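Droltano Thrift Run – talk notes
Evening session, 18/12/2019

(Wait for the chairs to stop scraping. Water on the left, clicker in right hand.)

Slide 1 – Hello

Hi everybody, thanks for coming out in this cold! I'm going to talk for a little while about how we sold a whole lot of used coats and casserole dishes and ended up paying for a school bus. If you've got questions, shout them out as we go, I don't mind, I lose my place anyway.

Slide 2 – Where the idea came from

So Odukoya is a small after-school program on the far side of Droltano, and for years the kids got there in whoever's car had room. When it snowed, half of them stayed home. We wanted them to have a bus. We had tried a raffle, and the raffle made enough for one set of tires (pause here, people usually laugh, and if they don't, keep going).

Then one of us cleaned out a garage and said, why don't we just sell this stuff? And that was the planning process.

Slide 3 – The first sale

We rented the old Grolik building for two days in May. Grolik used to sell carpet, so it's one big open room with terrible lights and great parking. Great parking matters more than I ever would have guessed. If you take one note tonight, write down parking.

We opened the doors at eight and had a line. I had a cash box with no small bills in it. Please, please get small bills! I spent the first hour running to the gas station and buying gum I didn't want.

Slide 4 – What sold and what didn't

Sold fast: winter coats, kids' bikes, cast iron, anything with a cord that we'd plugged in and tested first. Puzzles went too, even the ones marked "might be missing a piece."

Didn't sell: exercise machines, encyclopedias, and 103 VHS tapes. Not one tape. I know it was 103 because I carried them in and I carried them back out.

We put a price on everything the first morning and it took forever. By lunch we'd switched to colored dots, with a chart on the wall, and I wish we'd done that from the start. Round prices, too – nobody wants change from a mug.

Slide 5 – The money

(Slow down on this one, they like to write it down.)

First day, almost 700 dollars. Second day was better, because word got around and it quit raining. Rent on the building was 300, and we paid that out of the door money before we counted anything else. I'd do it that way again. You want to know what you made, and you don't want to find out a week later that you forgot a bill.

We've held the sale every few months since, and the bus money built up from there. It's a used bus. It has a heater that works on one side. The kids named it Dima and painted the name over the back door, a little crooked, and I wouldn't fix it for anything.

Slide 6 – Things I'd change

Ask for donations earlier. We asked a week ahead and got a mountain the night before, and I was sorting socks at midnight.

Say no to mattresses. Say it on the flyer, in big letters.

Make a plan for leftovers before you open. Ours went into my basement and some of it is still there (yes, the tapes).

Feed your helpers. Chili, sandwiches, whatever. We ran out of lunch at the first sale and I heard about it for months.

Slide 7 – If you want to try one

Start small. A church hall or a driveway is fine. Pick the thing you're raising money for and put it on a sign by the door, because people round up when they know where it's going. We had folks hand over a twenty for a two dollar lamp and walk off.

I brought copies of our dot chart and the flyer, they're on the table by the coffee. Take one, change whatever you like.

Slide 8 – Questions

(Leave this one up. Mention the next sale date if they ask, and the sign-up sheet.) 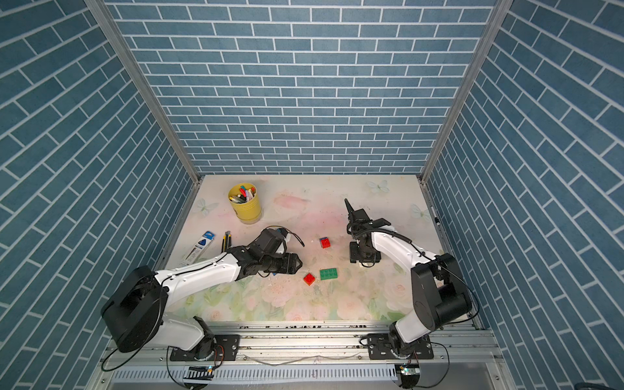 Blue brick walls and a rose and butterfly mat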